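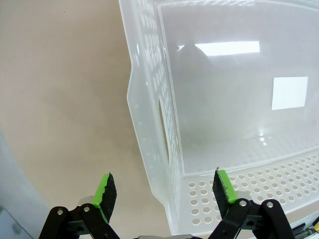 Holes in the sides, holes in the bottom, a slot for your fingers. My kind of bin.

I have strong feelings about plastic bins, and I've finally reached the age where I'm not embarrassed about it. My position is this: the lid is a mistake, the solid wall is a mistake, and the deep tote with the snap-down handles that everybody buys in January is the biggest mistake of all. Give me a shallow basket full of holes and I will keep a house in order.

I came to this the hard way. When we moved into the place on Nogueira Street I bought 6 of those big solid totes, the Relia ones with the gray lids, and I felt so organized! I filled them in one weekend and stacked them in the hall closet, and then for two years I never opened the bottom ones. Not once. When I finally did, one had a damp beach towel in it (I will spare you the smell) and another had every phone charger I had accused my family of stealing.

A solid tote is a place to put things so you can stop thinking about them. Sometimes that's fine. Christmas lights, sure. The good tablecloth, sure. But most of what floats around a house is stuff you're going to want again by Thursday or so, and for that you need something you can see into while walking past with a cup of coffee in your other hand.

So, holes. Air gets through, which matters more than people think if you're storing onions or sponges or gym shoes. Crumbs and grit fall out the bottom, and you wipe the shelf instead of scrubbing the bin. You can rinse the whole thing in the tub and stand it on its end to drain. And if you're the type who labels (I am the type who labels), a tag on a string goes right through any hole you like, no sticky residue, no peeling corners.

My sister-in-law says the holes collect dust. She's right, they do, and I've been at mine with an old toothbrush more than once. I'd still take ten minutes with a toothbrush every April over two years with that towel. 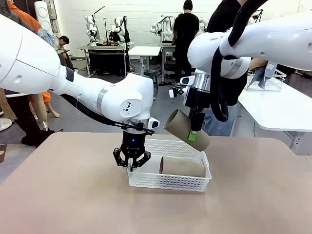 Cardboard tubes are my test for whether a container is any good. Every house has them, the paper towel ones and the wrapping paper ones, and every house with a kid or a craft habit is saving them for something. Stand them up in a tall bin and they topple like bowling pins the second you take one out. Lay them in a deep tote and the ones at the bottom get crushed under whatever lands on top. A shallow basket gets it right: the tube in there is lying down flat along the length of it, with another one held at a slant just above, and you could grab either without moving a thing. Round stuff wants to lie down. I wish somebody had told me that before I spent 7 dollars on a "vertical tube organizer" at the Plistelico outlet, which currently organizes nothing in my garage.

The other thing about shallow is that it tells you when to quit. A deep bin will take whatever you throw at it, so you keep throwing. With a shallow one you hit the rim and you have to make a decision, and the decision is usually that you own too many tubes. I once read a post on the Lidovbridge neighborhood board from a person who had saved 100 of them "for seedlings." I wanted to be judgy about it, but I had a pile going myself at the time, and I don't even garden.

I know how the argument goes on the other side. Open baskets look messy. Guests can see your stuff. Well, yes, it's a house, and I have stuff! If the sight of my dish towels through some little round holes ruins anybody's dinner, they can sit facing the window.

One practical note if you're converted: measure the shelf first, and then measure it again with the door closed, because cabinet hinges stick in farther than you remember. I've got two very nice baskets living on top of the refrigerator thanks to a hinge. They hold batteries and birthday candles now, and I can see the candles from across the kitchen.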